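Mirnau Library Moves Its Paper Records to New Storage

6 May 2023

The Mirnau town library has finished the first stage of a project to sort, label and store its local records, and residents can now ask to see most of them at the front desk.

The collection holds property maps, school yearbooks, church bulletins, club minutes and a long run of the town's old weekly paper. For years it was kept in the basement of the Bellamy Street branch, in boxes that had been packed by different people at different times. A leaking pipe two winters ago damaged several of them, and the library board voted to move everything upstairs.

Staff have now listed 1,206 items. Of those, 84 need repair before the public can handle them. Most of the repairs are small, such as torn covers and loose pages, but a set of hand-drawn drainage maps will have to be sent out for cleaning.

"We knew we had the yearbooks and the newspapers," said Dariusz Jasińska, who is in charge of the records project. "We did not know we had the account books from the Lusel mill. They were under a stack of blank order forms."

The mill closed before most current residents were born, but many families in town had someone who worked there. The account books list wages by name and week. Jasińska said the library has already had calls from people who want to look up a grandparent.

The records are now on the second floor, in a room that was used for magazine storage. It has new shelving along the long wall and a reading table near the window. The library also bought filing supplies for the sorting work, including flat boxes for maps and upright desk racks for books and papers that are waiting to be listed. 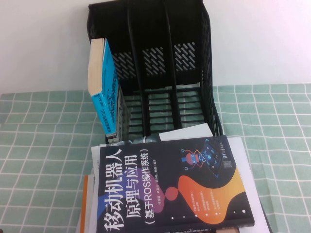

Anyone who wants to use the collection should fill out a request slip at the front desk or call ahead. Items are brought out up to five at a time and have to stay in the reading room. Pencils only. Visitors may take photos with a phone as long as the flash is off. Copies can be made by staff for the usual charge.

A printed guide to the collection is available at both branches. It groups the items by subject and gives a short note on the condition of each one. An online version is planned, but the library is still working out how to fit it into the catalog system it shares with the Isix branch. Until then, the printed guide is the only full list.

The second stage of the project covers photographs. The library has 253 loose prints, and many have nothing written on the back. Staff plan to set them out in the meeting room later in May so that residents can help put names to faces and places. Forms will be left on the tables, and people who are not sure of a name are asked to write it down anyway and mark it as a guess.

Some of the prints show the flood that reached Bellamy Street and the rebuilding of the bridge afterward. Others are of parades, ball teams and store openings. Jasińska said the store pictures may be the hardest to identify, as several businesses on the main street changed hands more than once and kept the same sign.

The library is also taking gifts for the collection. It is most interested in letters, business papers and photographs from Mirnau and the farms nearby. It does not need more copies of the school yearbooks, except for the years marked as missing in the printed guide. Owners who would like to keep their originals can have them scanned and returned.

Larger gifts should be arranged in advance by phone. Boxes should not be left at the book drop.

The records room is open whenever the Bellamy Street branch is open, except during the last hour before closing.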